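The Mug Page
Posted 3 Oct 2026

Every household has one mug that outlives the rest. Ours is a steel one with a sage-green handle, bought in March at the Whitlock housewares sale, where I had gone for a colander. I came home without the colander.

I have owned prettier mugs. There was a Titico with a glaze like a thundercloud, which lasted until it met the kitchen tap, and a set of 4 from Grisov that is now a set of 2. The steel one has been dropped down the back steps, used to bail out a cooler and lent to a neighbor's child for a science project I was asked not to look into. It came back smelling faintly of vinegar and has been fine ever since.

Regulars will know that this gallery began as a catalog of everything in my kitchen cupboards. I got through over 400 items before I admitted that I was mostly photographing lids. The new rule is one object per page, a few pictures, and no lids. The mug doesn't have one, so it qualifies.

Black is a fine color to put a mug on if you like to see every last drop of water. I have stopped wiping between pictures — you may call it atmosphere.
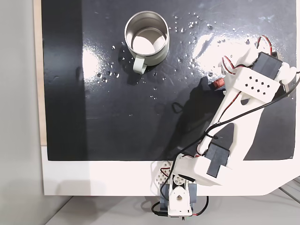

Sage handle, steel mug, droplets on both sides of it.

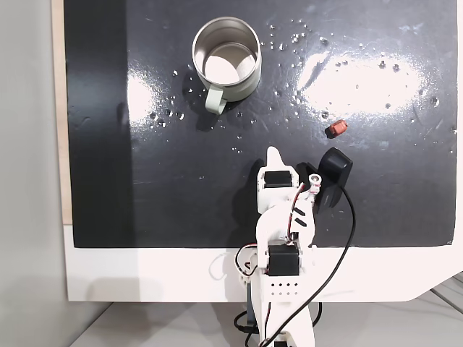

The mug again, with a small reddish-orange block for company.
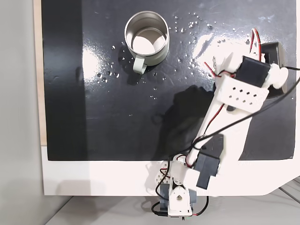

More shine, more droplets. The inside of a steel mug is mostly ceiling light anyway.

People do write in to ask about the handle color. On the Whitlock shelf tag it was called "Erkirura," a word I have since tried on paint counters in two towns with no success. One clerk offered me eggshell. It's a gray sort of green, or a green sort of gray, and it goes with nothing else I own, including the towels I bought to go with it.

As for coffee, the steel gives it a slight taste of spoon. You get used to that by the second week, and then coffee from a china cup seems to be missing something. I drink tea out of it too, but only when I'm alone.

Next month: the colander, assuming I ever get back there and buy it.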